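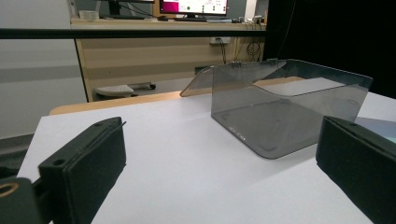 Plarent smoky box with hinged lid, large. Reviewed 7 Jun 2022

Quick one before I have to do school pickup. Had this on the white table in the office for a while now, long enough to have opinions.

Bought it to stop the desk drifting. Receipts, stamps, the good scissors, charging bits, all of it used to live in a Cemia tin with no lid and I was sick of looking at it. Wanted something see-through-ish but not totally clear. The grey tint is spot on for that. You can tell what's in there but it doesn't shout at you. Colour is a proper smoky grey, no brown in it, which was my worry from the website photos.

Paid $58. Not cheap for plastic. Karpenko do a similar size for less but theirs has a lift-off lid and I know exactly what happens to lift-off lids in this house. Behind the couch.

Size. Deeper than I expected. Sides are tall enough that envelopes stand up if you lean them, and the flat bottom means nothing rolls into a corner and hides. Rounded corners are nice to wipe out too, no gunk line. I do it with a damp microfibre and thats it. Don't use window spray, the leaflet says so and I beleive it after wrecking a cake dome that way.

Lid is the reason to buy it. Metal hinge on the back, feels solid, and it tips right back out of the way so you can get both hands in. Mine stays open most of the workday. Downside, you need space behind. On a shelf with another shelf close above, forget it. Measure first. I didn't, and it's why it lives on the table and not the bookcase.
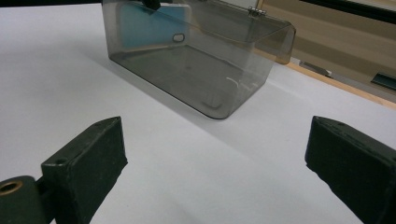
Scratches. Yes, it gets them. Fine ones, you see them when the light comes across. Smudges as well, every fingerprint going. If that sort of thing bugs you then get the frosted version or a plain white tub from the Tronis range and be done with it. I've made peace with mine. A microfibre gets the smudges, nothing I've tried does much for the scratches.

Reflections are a bit of a pain under ceiling lights. Looks great in daylight, bit glarey at night.

Other niggles:
No dividers. At this price, come on. I cut down 2 old cardboard trays and they do the job but look like what they are.
No feet on the bottom either. Slides on a smooth table if you bump it. Stick-on rubber dots fixed that.
Box it came in was enourmous, all paper fill, all recyclable at least.

Good for: paper clutter, craft stuff, cables you want kept together, anything you open and shut all day. Holds up to 80 envelopes if you file them upright, I had a mailout to do so I know.
Not good for: kitchens (grease, see smudges), tight shelves, little kids who slam things.

Would I buy it again? Probably, on sale. Would go the smaller one for the bedroom and keep this for the office.

4 out of 5. Loses one for the missing dividers. If they bring some out in July like the shop reckons, I'll come back and update this.

Percy Salazar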